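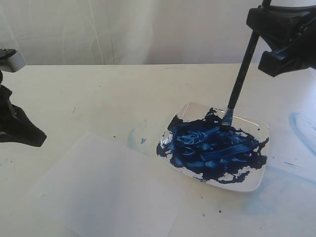 물감은 색이 나는 가루와 그 가루를 붙잡아 주는 풀로 만듭니다. 색이 나는 가루를 '안료'라고 부르고, 풀 역할을 하는 것을 '전색제'라고 부릅니다. 이름은 어렵지만 하는 일은 간단합니다. 안료는 색을 내고, 전색제는 안료를 종이에 붙여 줍니다. 물감을 덜어 쓰는 그릇을 팔레트라고 하는데, 꼭 미술용품 가게에서 산 팔레트일 필요는 없습니다. 모서리가 둥근 하얀 사각 접시도 팔레트가 됩니다. 접시 위의 진한 파란 물감을 잘 보세요. 한 가지 파랑처럼 보여도 붓이 지나간 줄은 조금 더 밝고, 왼쪽 위에는 희끗희끗한 동그란 선도 있습니다. 물감이 두껍게 쌓인 곳은 어둡고, 얇게 퍼진 곳은 밑에 있는 흰색이 비쳐서 밝게 보입니다.

왜 흰 접시가 좋을까요?
색은 옆에 무슨 색이 있느냐에 따라 다르게 보입니다. 노란 접시에 파란 물감을 얇게 바르면 초록빛이 돌 수 있습니다. 그러면 종이에 칠했을 때 어떤 색이 나올지 알기 어렵습니다. 그림 종이는 대부분 흰색이니까 접시도 흰색이면 색을 미리 볼 수 있습니다. 유약을 발라 구운 도자기는 겉이 매끈해서 물감이 잘 스며들지 않습니다. 종이 접시는 물을 빨아들여서 물감이 금방 뻑뻑해집니다.

파란 물감은 어디에서 왔을까요?
옛날에는 파란색이 아주 귀했습니다. 청금석이라는 파란 돌을 갈아서 만들었는데, 돌을 먼 곳에서 실어 와야 했고 가루로 만드는 데도 손이 많이 갔습니다. 그래서 화가들은 중요한 부분에만 파란색을 아껴 썼습니다. 지금은 공장에서 파란 안료를 만들 수 있어서 누구나 쉽게 씁니다.

붓은 세 부분으로 되어 있습니다.
손으로 잡는 긴 부분은 붓대입니다. 물감을 묻히는 부분은 붓털입니다. 둘 사이를 꽉 잡아 주는 쇠붙이는 '페룰'이라고 합니다. 페룰 안쪽까지 물감이 들어가서 굳으면 붓털이 벌어집니다. 한번 벌어진 붓으로는 가는 선을 긋기 어렵습니다. 물감은 붓털의 절반까지만 묻히는 것이 좋습니다.

직접 해 보기: 파랑 하나로 여러 가지 파랑 만들기
준비물은 흰 접시, 파란 수채 물감, 붓, 물 한 컵, 두꺼운 종이, 휴지입니다.
접시 한쪽에 물감을 콩알만큼 짭니다.
물을 섞지 않은 물감을 종이 왼쪽 끝에 칠합니다.
붓에 물을 묻혀 물감을 조금 풀고, 바로 옆 칸에 칠합니다.
물을 2방울 더 넣고 다음 칸에 칠합니다. 종이 오른쪽 끝까지 되풀이합니다.
마른 다음에 다시 봅니다. 수채 물감은 마르면 색이 조금 옅어집니다.

물 대신 흰 물감을 섞어서 한 줄 더 만들어 보세요. 물로 옅게 한 파랑은 맑고, 흰 물감을 섞은 파랑은 뿌옇습니다. 하늘을 칠할 때는 앞의 것이, 구름 그림자를 칠할 때는 뒤의 것이 잘 어울립니다.

정리하기
남은 물감은 휴지로 닦아 낸 다음 접시를 씻습니다. 붓은 미지근한 물에 흔들어 씻고, 손가락으로 붓털 끝을 모아 눕혀서 말립니다. 물통에 붓을 세워 두면 붓털이 휘어집니다. 물감을 담았던 접시는 음식을 담는 데 쓰지 말고 미술 시간용으로 따로 두세요.

낱말 풀이
안료: 물이나 기름에 녹지 않고 색을 내는 가루
전색제: 안료를 섞어 종이나 천에 붙게 하는 것
페룰: 붓털과 붓대를 이어 주는 쇠붙이

글: 베레니세 케사다 (Berenice Quezada)
티포키 어린이 미술 교실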